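Every December my brother-in-law asks me when the robot is coming to do the dishes, and every December I tell him four years. I have been telling him four years for quite some time now. He's stopped writing it down.

My own interest is mostly selfish. I have a laundry pile, a dishwasher that needs emptying at the precise moment I've sat down, and a drawer of plastic containers whose lids belong to some other household. Vadus, a start-up with a very soothing website, would like me to believe all three are nearly handled. Its demo towel gets folded beautifully. It is always the same towel.

What the website skips is how much human labour goes into teaching a machine to do without humans. People put on headsets and backpacks, pick up handheld devices and go through the motions.
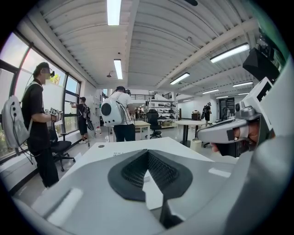
So can a robot empty my dishwasher yet? Slowly, in a kitchen it has practised in, with somebody standing by to rescue the wine glasses.

Tania Majumder, who ran a packing line at Udwood for 19 years, is less charitable. She reckons any machine can lift a box, and she'll be impressed when one notices the box is soggy underneath and swears at it.

I'm more hopeful than she is – I'd settle for a robot that matched lids and kept its opinions to itself. But I bought new dish gloves last week, the good ones, and I expect to wear them out.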